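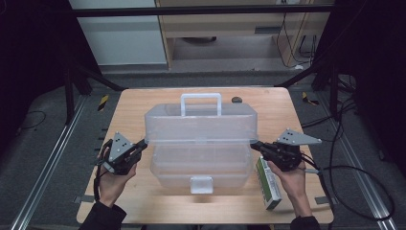 # Transparent, translucide, opaque : ce que la lumière fait dans la matière

Fiche n° 17 - Les cahiers de Clerley, série « Matières »
Mise à jour : 23 avril 2020

Une vitre laisse voir le jardin. Un rideau de douche laisse passer le jour, mais on reconnaît mal ce qu'il y a derrière. Une porte en bois ne laisse rien passer. Ces trois objets reçoivent la même lumière et la traitent de trois manières différentes. Cette fiche explique pourquoi.

## Les mots à connaître

**Transparent** : la lumière traverse le matériau presque en ligne droite. On distingue nettement les formes situées derrière.

**Translucide** : la lumière traverse, mais une partie est déviée dans toutes les directions. Les formes sont floues ou pâles.

**Opaque** : la lumière ne traverse pas. Elle est renvoyée par la surface ou absorbée par la matière.

Dans la vie courante, on dit souvent « plastique transparent » pour tous les plastiques à travers lesquels on voit quelque chose. La boîte à outils de la photo est dans ce cas : son plastique est dépoli, et les veines de la table en bois n'apparaissent que faiblement à travers. Un physicien la rangerait entre les deux premières catégories. La limite entre transparent et translucide n'est pas une ligne précise.

## Ce qui arrive à un rayon de lumière

Quand un rayon de lumière rencontre un objet, plusieurs phénomènes peuvent se produire, souvent en même temps.

- **La réflexion.** Une partie de la lumière rebondit sur la surface. C'est ce qui permet de voir son reflet dans une vitrine.
- **La réfraction.** La lumière entre dans le matériau et change de direction au passage de la surface, sauf si elle arrive bien en face. Une paille plongée dans un verre d'eau paraît cassée pour cette raison.
- **L'absorption.** Une partie de l'énergie de la lumière reste dans le matériau, qui s'échauffe un peu. Un tee-shirt noir au soleil absorbe beaucoup de lumière.
- **La diffusion.** La lumière rencontre de petits obstacles et repart dans un grand nombre de directions.

La diffusion est le phénomène le plus important pour comprendre les matériaux translucides. Elle peut avoir lieu à deux endroits : à la surface de l'objet ou à l'intérieur.

## La diffusion à la surface

Une vitre neuve est très lisse. Les rayons qui arrivent côte à côte sont tous déviés de la même façon et restent côte à côte. L'image est conservée.

Si on frotte cette vitre avec du sable, elle se couvre de creux et de bosses minuscules. Chaque rayon tombe alors sur une petite pente différente de celle du voisin. Les rayons se mélangent et l'image se brouille. On obtient du verre dépoli. On en pose aux fenêtres des salles de bains.

Pour les objets en plastique, on frotte rarement la pièce finie. On rend plutôt rugueux l'intérieur du moule. Le plastique chaud épouse cette surface et en garde l'empreinte en refroidissant. Un même plastique peut donc sortir brillant d'un moule poli et dépoli d'un moule grainé.

Une surface rugueuse a un comportement curieux : mouillée, elle devient plus claire. L'eau remplit les creux et refait une surface presque lisse. Quand l'eau s'évapore, le flou revient.

## La diffusion à l'intérieur

Certains matériaux sont lisses au toucher et restent pourtant laiteux. L'obstacle est alors dans l'épaisseur.

Un plastique est formé de très longues molécules, qu'on peut comparer à des spaghettis. Dans certains plastiques, ces molécules sont emmêlées sans ordre. Le matériau est semblable à lui-même partout, et la lumière le traverse sans rencontrer de changement. Il est transparent.

Dans d'autres plastiques, les molécules se rangent par endroits en paquets bien alignés, appelés *cristallites*. Entre les paquets, elles restent emmêlées. La lumière ne se propage pas à la même vitesse dans les deux zones, et elle est un peu déviée chaque fois qu'elle passe de l'une à l'autre. Après de nombreux passages, elle part dans tous les sens. Le matériau a un aspect laiteux.

Le lait fonctionne sur un principe voisin. L'eau est transparente. Les gouttelettes de matière grasse et les particules de protéines qu'elle contient dévient la lumière, et l'ensemble paraît blanc. Le brouillard aussi : chaque gouttelette est de l'eau limpide, mais leur grand nombre empêche de voir la maison d'en face.

## Le rôle de l'épaisseur

Un matériau n'est pas transparent ou opaque une fois pour toutes. Cela dépend aussi de la quantité de matière à traverser.

Une feuille de papier tenue devant une fenêtre laisse passer du jour. Une pile de 16 feuilles en laisse passer beaucoup moins. Chaque feuille renvoie ou absorbe une part de ce qu'elle reçoit, et la suivante travaille avec ce qui reste.

L'eau, très claire dans un verre, arrête presque toute la lumière du soleil quand la couche est assez épaisse. À 661 mètres sous la surface de l'océan, les plantes ne peuvent plus vivre : il y fait beaucoup trop sombre.

## Le rôle de la distance

Posez un objet contre une feuille de papier calque : on lit encore son contour. Éloignez-le de quelques centimètres : le contour disparaît.

Les rayons déviés par le calque s'écartent de leur trajet. Si l'objet touche la feuille, les rayons venus d'un même point ressortent presque au même endroit. Si l'objet est loin, ils arrivent déjà étalés et se mélangent à ceux des points voisins. Dans une boîte dépolie, ce qui est appuyé contre la paroi se reconnaît donc mieux que ce qui se trouve au milieu.

## À faire à la maison

**Matériel**

- une lampe de poche
- une feuille blanche, qui servira d'écran
- du papier calque
- un morceau de film alimentaire
- un carton
- du ruban adhésif transparent et du ruban adhésif mat
- un crayon et un cahier

**Expérience 1 - Classer les matériaux**

1. Fixez la feuille blanche au mur et baissez les volets.
2. Éclairez la feuille avec la lampe et observez le rond de lumière.
3. Placez le film alimentaire entre la lampe et l'écran. Notez si le bord du rond reste net.
4. Recommencez avec le calque, puis avec le carton.
5. Écrivez pour chaque matériau : transparent, translucide ou opaque.

**Expérience 2 - Effacer le flou**

1. Collez un morceau de ruban mat sur le papier d'un vieux journal. Le texte se lit à travers.
2. Tenez un second morceau à quelques centimètres du texte. Comparez.
3. Sur le côté rugueux de ce second morceau, collez du ruban transparent en appuyant fort avec l'ongle. Regardez de nouveau le texte.

La colle joue le même rôle que l'eau sur le verre dépoli : elle comble les creux.

Ne dirigez jamais la lampe vers les yeux de quelqu'un. N'utilisez pas de pointeur laser.

## Questions fréquentes

**Pourquoi la neige est-elle blanche alors que la glace est claire ?**
La neige est faite de petits cristaux de glace séparés par de l'air. La lumière change de direction à chaque passage de l'air à la glace. Elle finit par ressortir de tous les côtés, toutes couleurs mélangées, et ce mélange est blanc.

**Un objet coloré peut-il être transparent ?**
Oui. Une bouteille verte absorbe une partie des couleurs de la lumière et laisse passer surtout le vert. On voit nettement à travers, mais tout paraît vert.

**Pourquoi une vieille boîte en plastique devient-elle moins claire ?**
Les frottements et les lavages rayent la surface. Chaque rayure dévie un peu de lumière. La lumière du soleil peut aussi abîmer les molécules et jaunir certains plastiques.

## Petit lexique

*Cristallite* : petite zone où les molécules sont rangées avec ordre.

*Dépoli* : se dit d'une surface rendue mate par de très petites irrégularités.

*Grainé* : couvert d'un relief fin et régulier.

*Moule* : forme creuse dans laquelle on fait durcir une matière.

Fiche suivante : n° 18, « Pourquoi le métal brille ».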